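11/22/25 – trip notes, Udden loop

Left Clomari early, 29 km of gravel before first fuel. Van fine, fridge still cutting out on the rough bits. Checked into the campground at Brunance, site by the creek, showers ok but bring coins.

Tire pressures too high again – drop them before the turnoff next time. Water tank half full, shoud last.

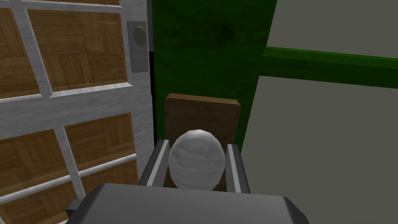 To do before March

Book Naidoo farm stay, they fill up fast. Oil change due at 3,000. Ask re fridge fuse. Print the creek crossing map – no signal past the grid.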